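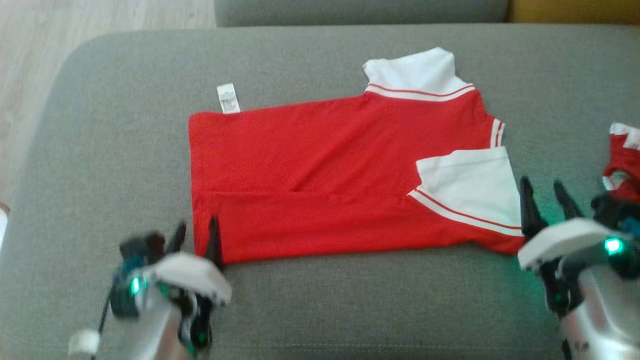 Frequently asked questions - Bresora guest apartment, Tromivbridge

How do I arrive without a car?
Take the train to Surkik and then the bus to Tromivbridge. The bus stops in front of the Guerra bakery, and from there you walk up the street until you see the green door. The last bus leaves Surkik at 9:40 p.m. If your train comes later than this, please write to us the day before and we will order a taxi for you. You pay the driver directly.

What time can I check in?
From 3 p.m. Check-out is until 11 a.m. In July the days are very full and we cannot give the apartment earlier, but you may leave your bags in the hall downstairs from noon.

How do I get the key?
The key is in a small box beside the door. We send the code by text message on the morning of your arrival. Please close the box well after you take the key, it is a little stiff.

What does it cost to stay longer?
For a full month we charge 1,101 outside the season. If you book 2 months together, the price is 866 for each month. Electricity and water are included. Heating is included too, but please do not heat with open windows.

Do I pay a deposit?
Only for stays of one month or more. The deposit is 1,000 and we return it by bank transfer within ten days after you leave.
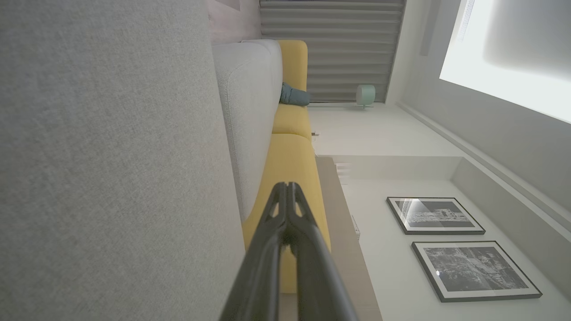
How many people can sleep in the apartment?
The bedroom has a double bed, and we allow one more person in the living room if you tell us when you book. We bring a folding mattress for this person with sheets and a pillow. The sofa does not open into a bed - guests ask this often. It has three yellow seat cushions in a row, and a child can take a nap there, but for a whole night please use the mattress. For babies we can lend a travel crib.

Can I wash clothes?
Yes, the washing machine is in the cellar and you share it with the family on the first floor. Please use it between 8 a.m. and 8 p.m. Soap is not provided.

May I bring a dog?
One dog is welcome. We are sorry, but we cannot accept cats, as the neighbor upstairs has a strong allergy.

What if I must cancel?
Until 14 days before arrival you get all your money back. After this we keep the price of the first night.

Who do I contact if something is broken?
Please write to Saskia Tawhiri with the contact form. She answers in the evening, in English or German.

Last changed: 26 October 2026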